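Repair Belongs in the Public Budget

The town of Porusgate replaced 228 office computers last year. Most were sent to a recycler in Pevodport, where they were paid for by weight. Our institute holds that this is a poor use of public money, and that councils should be required to consider repair before they approve a purchase.

The usual objection is cost. Labor is expensive, it is said, and new equipment carries a warranty. Yet the Poduval district, which adopted a repair-first rule in October, reports an average bill of 102 dollars per machine. A replacement under its supply contract costs 937 dollars. Even if one repair in three fails within the year, the district comes out ahead.

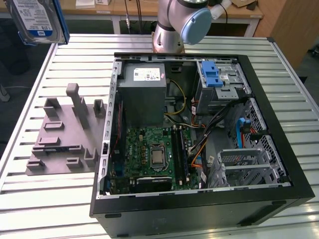

A desktop computer with its side panel removed.

Access to parts is the harder question. A council cannot repair what it cannot open, and too many contracts still forbid any work by outside technicians. Purchasing officers should strike such clauses. They should also ask suppliers to keep spare parts available for the full life of the equipment — a modest request of any firm that wishes to serve the public.

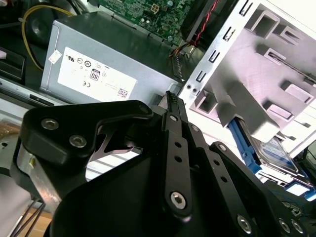 Inside an open computer case, near the power supply.

Wokard has set aside 20 percent of its equipment budget for maintenance. Other towns should study that decision before their next round of contracts is signed.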